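About Trament Home Inspections

We love houses! Old ones, new ones, the ones with three additions and a staircase that goes nowhere useful. Trament opened in Lututdale with one ladder, one truck and a phone that hardly rang, and since then we've walked through 2,243 homes with buyers, sellers and the occasional very patient agent.

Our founder, Felista Rashidi, spent years framing and roofing before she got her inspector's license, and she still gets excited about a well-vented attic (ask her, but leave yourself time). She leads a team of five. Four of us are out in the field and Okoth runs the office, which means Okoth is the voice you'll hear when you call, and the one who will find you a morning slot when your contract deadline is closing in.

A typical inspection takes most of a morning. We start on the roof, work down through the attic and the living space, and finish in the crawl space or basement. Please come along! Wear shoes you don't mind getting dirty and bring every question you have – we'd much rather talk about your furnace standing next to it than over the phone a week later. Your written report arrives the next day, in everyday words, with the urgent items first and the small stuff at the back.

Last October we started covering Collitport too, and we've had a great time getting to know the brick row houses near the harbor. Lots of original windows over there, and some truly impressive chimneys.
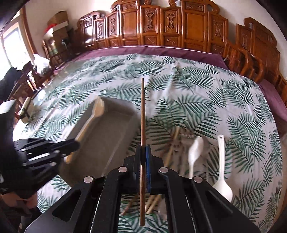
Do you inspect brand-new homes?
We do, and we like to see them twice, once before the drywall goes up and again just before your final walk-through with the builder.

Sellers are welcome as well. Book a pre-listing inspection and you'll have time to get repairs done before the sign goes in the yard. Call Okoth or stop by the office, the coffee is usually on.

Page updated 5 February 2018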